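3.2 Packet storage in shared kitchens

Shares 668 · Comments 3

The February survey covered 693 households in Skatholm. Most kept small packets in one clear container on the table.

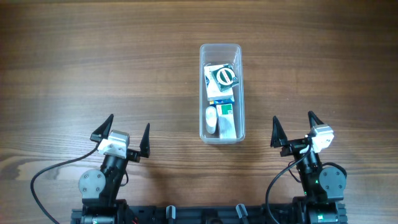 Larger packets usually went in first, and smaller ones ended up on top. Items low in the pile were used less often (Ulloa).

Figure 1. Clear plastic container on a wooden tabletop, with a green packet lying over a larger white one.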